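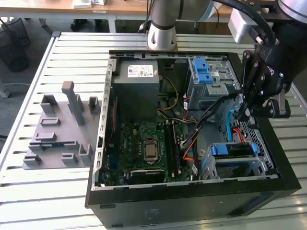

Household Electronics Drop-Off in Toledo: What Comes In and How It Is Sorted

Ming-te Chiang and Jytte Bjarnason

1. Background

Residents of Toledo can leave unwanted electronics at two collection points, Plarimard and Pikadholm. Both send their material to the same recycler but record it differently. Plarimard logs each item at the counter. Pikadholm logs only the weight of a full pallet. The city's annual summary adds the two together, so the share of each product type is not known for the city as a whole. Our project used the Plarimard log to estimate what a typical pallet contains and to test whether a shorter list of sorting categories would give the same result.

2. Data

The log for January held 2777 entries after duplicates were removed. An entry was treated as a duplicate if the item type, weight and time of day all matched the line before it. Weights were taken on a platform scale and rounded by the counter staff. We did not correct for rounding. Entries marked "misc" were kept as a separate group and were not reassigned.

The log uses 19 item types. Several overlap. "Printer" and "office machine" were both used for the same kind of device, depending on the shift, and "cable" sometimes included power bricks.

3. Sorting categories

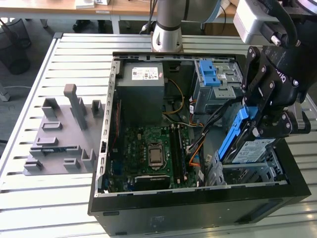
Desktop computers were the most difficult type to place in a shorter list. The recycler pays by material grade, and a complete computer contains several grades, while a monitor or a microwave is normally accepted as one unit. In an opened tower the grades are easy to tell apart: the gray power supply is a closed metal box, and the green motherboard below it still carries the processor and goes to a different grade from the case. Plarimard does not open computers at the counter. We therefore kept whole desktops as their own category and did not divide their weight among the grades.

The remaining types were merged by how they are packed for transport. Flat screens travel upright in a crate, small appliances go loose in a bin, and anything with a built-in battery goes into a lined drum. Merging stopped when two types needed different containers.

4. Results

The shorter list predicted pallet weight nearly as well as the full one. Most of the error came from the "misc" group, where a single heavy item could change the daily total. Small appliances made up the largest group by count and desktops were among the heaviest by average weight.

The Urier spreadsheet template used for the log accepts blank weight cells. We left these rows in the counts and excluded them from all averages.

5. Limits

The log covers one month at one site. Pikadholm is closer to the business district and may receive more office equipment. A count of 3 pallets there, using the shorter list, would be enough for a first comparison.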